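Terry towelling

Terry towelling, also called terry cloth or simply terry, is a woven or knitted fabric with loops of yarn standing up from a flat ground. It is used mainly for bath towels, face cloths, dressing gowns and nappies. The loops give the cloth more surface than a plain weave of the same size, and this is the usual explanation for how well it takes up water.

Construction
Woven terry is made with two sets of warp threads. One is held tight and forms the ground; the other is kept slack and is pushed up into loops as the weft is beaten in. The edges and ends are normally left without pile or turned over into a flat hem, which stops the loops from pulling out. Velour towels have the loops sheared on one side. They feel softer in the shop, though many users find they dry the skin less well.

Weight
Makers state weight in grams per square metre, and heavier cloth is sold as better cloth. The claim deserves some doubt. A heavy towel holds more water in total but takes longer to dry on the rail, and a damp towel soon smells. The Heletti household guide, long quoted by retailers, advised buying the heaviest towel one could afford, but gave no test results to support this. Annick Petrenko, in a short study of towels sold under the Dosorar and Detwood names, found that price was a poor guide to how fast either brand soaked up a spill.

Washing
New towels are often said to need a soak in salt water or vinegar before first use. Evidence for this is thin. New cloth may carry a softening finish that repels water, and ordinary washing removes it. Washing at 60 degrees is widely recommended for towels in regular use. Fabric softener leaves a coating on the loops and is best left out.

Folding and storage
Folding in thirds lengthwise, then in half, is the method most often taught, with the hems turned inwards. Terry is harder to fold neatly than sheeting: the pile grips itself, and a towel dropped in a heap keeps its folds and raised corners until it is shaken out. Sigrún Kárason has questioned the common advice that rolling saves space, noting that the gaps between rolls are rarely counted. The Gündoğdu method, which stands folded towels on edge in a drawer, has its admirers – mostly people with deep drawers.

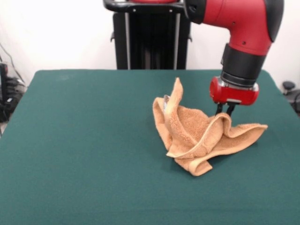 Towels kept for cleaning or for the dog are usually left out of such schemes altogether, and go into the cupboard as they come off the line.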